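About Skukis

Skukis tests motion software for robot arms before it is loaded on a real controller. We work in simulation. Customers send us a control program, a gripper model and a task description, and we return a fault report with logs, joint traces and a list of the conditions under which the program does something it should not.

The company was founded by Inès Barbier, who still runs the test group. Blandine Texier is responsible for safety review and signs every report that leaves the office. Our two main tools are Trernetti, which builds and randomizes the test scenes, and Ploria, which records contact forces, joint positions and stop signals on a common clock.

What we test

Most of our work concerns tabletop handling: approach, grasp, lift, place and release. We look for late stops, wrong tool offsets, unplanned contact with the work surface, and recovery routines that resume from a position the planner did not expect. We do not certify machines and we do not replace the risk assessment that the integrator has to carry out on site.

Scene appearance is varied on purpose. Floors, walls and tabletops are assigned materials without regard to what a real workshop would look like, and household objects are mixed with decorative ones. A program that only behaves on a plain gray bench has not been tested.

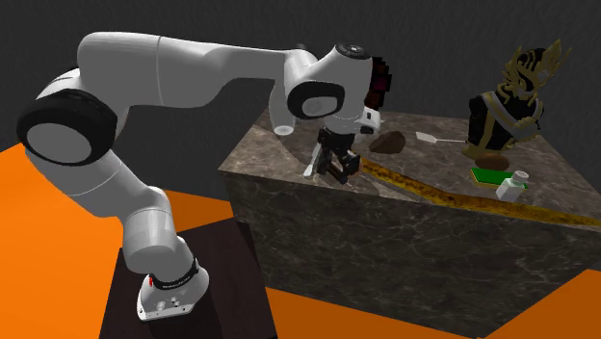 Tabletop scene in simulation, arm over the marble block with the gripper open.

The Ishida fault

We are often asked why our reports contain a section called "Tool frame at restart." It dates from a failure in our own process, and we publish the summary for new customers and new staff.

Ishida is our internal name for a reference controller used to check the test setup before customer code is run. During a regression series of 610 runs, Ishida passed every scripted check. A manual review of the Ploria traces then showed that in 20 of those runs the gripper had been driven below the height of the work surface. No collision was reported. The contact solver had been suspended during a simulated emergency stop and was not re-enabled until one control cycle after motion resumed. In that interval the fingers could enter the tabletop without generating a force, and the pass criterion looked only at force.

The underlying error was in the restart routine. After a stop, the controller reloaded the tool offset from its default file, which described a shorter gripper. The commanded height was correct for the shorter tool and 80 mm too low for the one installed. On hardware, the result would have been a downward collision at restart, at the moment when a person is most likely to be standing near the cell.

There were therefore two separate defects: the wrong offset in the controller, and a gap in our monitoring that hid it. The second was ours alone. Reports issued with the affected version of Ploria were withdrawn on 7th July, and the programs concerned were run again at our expense. The reruns were finished in September.

What we changed

Contact detection now stays active in all states, including stop, hold and restart. It can no longer be disabled from a scene file.

Surface penetration is measured from geometry as well as from force. Either value can fail a run.

The tool offset is read back from the controller after every restart and compared with the gripper model in the scene. A mismatch ends the run before motion is allowed.

Close views at the gripper are stored with the joint trace. Finger position relative to nearby edges is difficult to judge from an overall view, and reviewers are expected to open both.
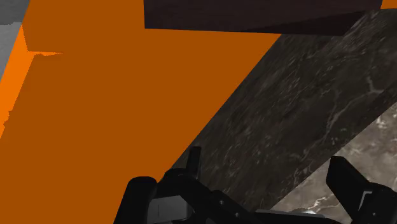

How a report is reviewed

Each report is read by 2 engineers, one of whom did not set up the runs. The second reader works from the raw traces and does not see the pass/fail table until their own notes are filed. Where the notes and the table disagree, the report is held and the case goes to Blandine Texier.

Runs that end in an unexplained state are listed as failures. We do not remove them from the totals, and we do not repeat a run in order to obtain a cleaner result. If the cause is later traced to Trernetti or Ploria, the customer receives a corrected report with the tool version stated on the first page.

Reporting a problem

Customers who suspect an error in a Skukis report should send the report number, the controller version and the tool offset file in use at the time. Please do not edit the offset file before sending it. Requests concerning a machine already in operation are handled first, and the machine should remain stopped until the integrator has checked the tool frame.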